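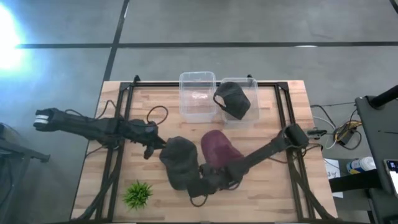
2022-09-09. Uniyal wagon, turbo swap, picking up from yesterday. Old unit off by lunch, oil feed line was gummed up worse than Shivam said. Impeller has play in it, way more than I'd like. Sorting hardware as it comes off: want two clear bins side by side like the ones on the butcher-block table, exhaust side left, intake side right, no mixing this time. Last time we lost a banjo washer and it cost us an afternoon.

Manifold studs: 5 came out clean, 2 snapped. Drilled one, other still in there, soaking overnight. Ordered a full set from Plellier, Cludham branch, they say 400 for the kit with gaskets. Aarti Mittal thinks we can get it cheaper in Lallesberg but then we wait. Going with Cludham.

Boost log from before teardown: flat spot at midrange, then it comes back late. Could be the wastegate and not the turbo at all. Need to bench it befor the new one goes on. Shivam has the hand pump, ask.

Odd thing, intercooler hose clamp was a different size from the rest. Replaced at some point? Nothing in the service book after May.

Job no. 792 on the parts tag. Coolant drained, NOT refilled, dont start it.

To do: second stud. Clean oil return. Check downpipe flange for warp, straightedge is in Aarti's drawer.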